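Every spring somebody rediscovers the long lunch and promises it will fix the American office. Aisling Keane sells a version of it out of Hernelbridge for $68 a head.

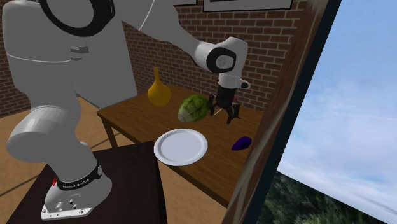 I went in June and asked what the 97 percent satisfaction score was based on. A survey, she said, handed out with dessert.

Fergal Duggan, who sent 11 of his staff, liked the soup. Were they working any better?

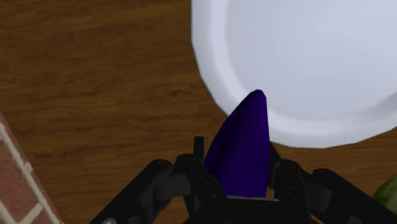
He hadn't checked. I'd want to, before paying for a second round.

Recent stories
Is Breakfast Overrated?
The Tenau Diet, One Year Later
Who Needs a Nap Room?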